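About Vaver

Vaver is a translation office in Flonimdale. We turn dull but necessary papers from Polish into English and back again: birth certificates, leases, boiler manuals, the occasional furious letter to a landlord. If you have written a novel, congratulations, but please try someone else.

Bożena Zieliński and Obinna Danladi started the business over a bakery, with 2 desks and one good dictionary. They disagreed about commas then and they disagree about them now.
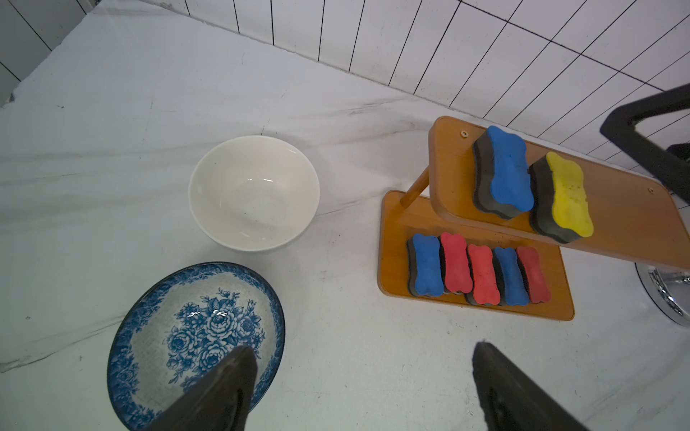
Our first regular client was Dekora, who needed a curtain catalog put into English by May and had already let a cousin try. We kept the cousin's version. It comes out at parties.

These days Ese Igwe runs the legal side and will call you if your contract says two different things in two different places. It usually does. Zuzanna Ziółkowski handles certificates and reads handwriting that most priests would deny having written.
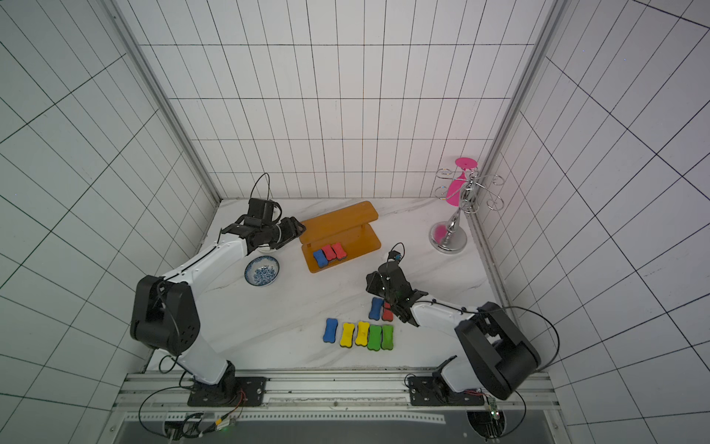 Every page is read by a second translator before it goes out. This makes us slower than the people who promise your papers by lunch – we have fixed a fair number of those papers, usually around four in the afternoon.

Prices are by the word. A document of 2000 words or more gets a lower rate, and no, you can't reach it by adding your address several times. Genowefa Walczak sends out the quotes and has seen it tried.

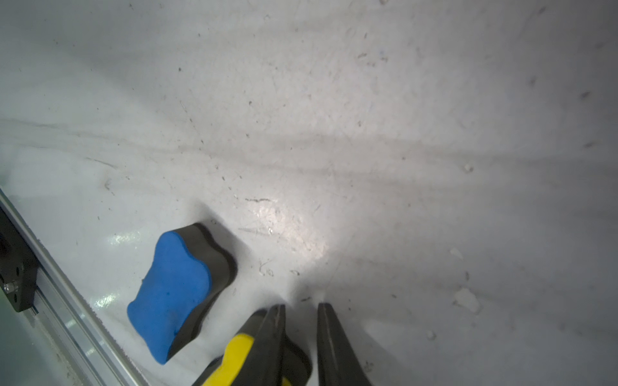
Do I have to mail you the original?

A clear scan is enough for a quote and for most translations. If the office asking for the papers wants us to see the original, bring it in and we'll hand it back while you wait.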